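The Long Second Life of a Canvas Shoe
By Ju-won Moon
2 February 2024

The first thing Dae-han Oh does when you hand him a shoe is smell it. Then he bends it, hard, right across the ball of the foot, and listens. "Glue talks," he told me, holding the sneaker up to his ear like a seashell. "Dry glue crackles. Good glue says nothing at all."

I had come to Terutano, his repair shop on the ground floor of an old button warehouse, with a pair of high-tops I'd been ready to throw out. I stayed until closing and went back the next morning. I have been boring my friends with shoe facts ever since, and I'm not sorry!

Oh trained on dress shoes, the kind with leather soles and a price tag that makes repair an easy choice. Canvas came later. In June of his second year in business a teenager walked in with sneakers split along both sides and asked what it would cost to save them. Oh quoted her 22 dollars, which was less than a new pair but not by a lot, and she said yes without blinking. Her whole swim team had signed the insides. He spent most of an evening on them and found he'd had more fun than he'd had all month.

Now sneakers are most of what he does.

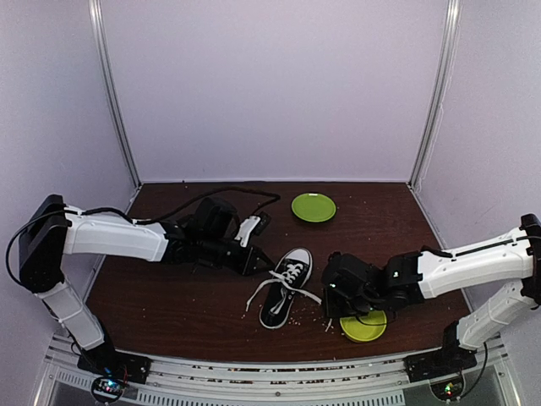 A tabletop with arms on both sides.

What fails on a canvas shoe is nearly always the same handful of things. The cloth gives out where the foot bends. The eyelets pull loose. Most of all, the rubber strip around the bottom starts to lift, usually near the little toe, and once grit gets in behind it the gap grows fast. Oh cleans the gap with a stiff brush and a little alcohol, lets it dry overnight, roughs up both faces, and puts on two thin coats of cement. People at home use one thick coat, he says, and it breaks his heart. The cement has to go tacky before the two sides meet. He waits 15 minutes by a kitchen timer shaped like a pear.

Patching is the part I fell for. He backs a hole from the inside with a scrap of cotton duck, then darns over it in tight rows until the cloth feels like cloth again. You can match the thread and hide the whole thing, or you can go loud. I went loud, in orange.

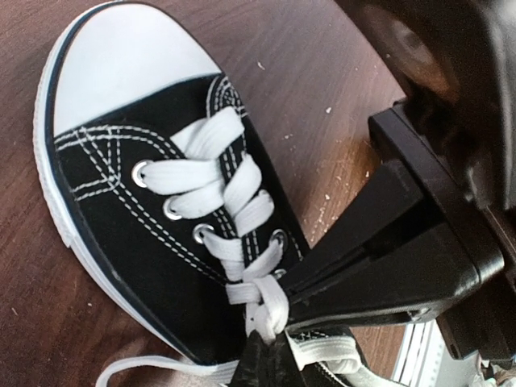

The thread, by the way, matters more than I would have guessed. Oh swears by a waxed polyester from a small mill called Hrynyshyn, and he keeps 111 spools of it on pegs, sorted by a system that makes sense to him. Cotton thread looks right on an old shoe but rots with sweat. Nylon is strong and stretches, so the stitches go slack. He let me try all three on a scrap and then yank on them, and the cotton snapped with a pop you could hear across the shop.

Washing is where he gets stern. No machine, ever, and no radiator afterward. Cool water, bar soap, an old toothbrush, then paper stuffed in the toes and swapped out when it gets damp. Take the laces out first and wash them in a jar. Leave the shoes in the shade, because strong sun turns white rubber yellow.

My high-tops took him nine days, with a line of other people's ahead of them. They're on my feet as I write this. The left one squeaks a little on tile, and Oh says to bring it back if it's still squeaking in a month.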